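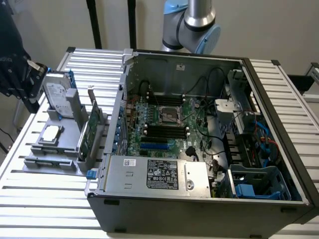
6.4 Recovering from a grip fault (code 53)

Code 53 means the Leta cell stopped while the gripper was closed on a part. The fingers stay clamped after the stop.

CAUTION: Do not pull a hard drive out of closed fingers. The drive can drop into the open computer and damage the processor socket.

1. Press the cell stop and wait for the arm brakes to set.
2. Support the drive from below with one hand - keep the other hand clear of the fingers.
3. Have a second person select Manual, then Release Grip.
4. Lift the drive away and set it aside for inspection.
5. Check the fixture tray for shifted parts. Reseat any that are tilted.
6. Jog the arm to Home at low speed, then clear the fault.

Note: If code 53 returns within 2 cycles, leave the cell stopped and save the fault log before calling Nevness service.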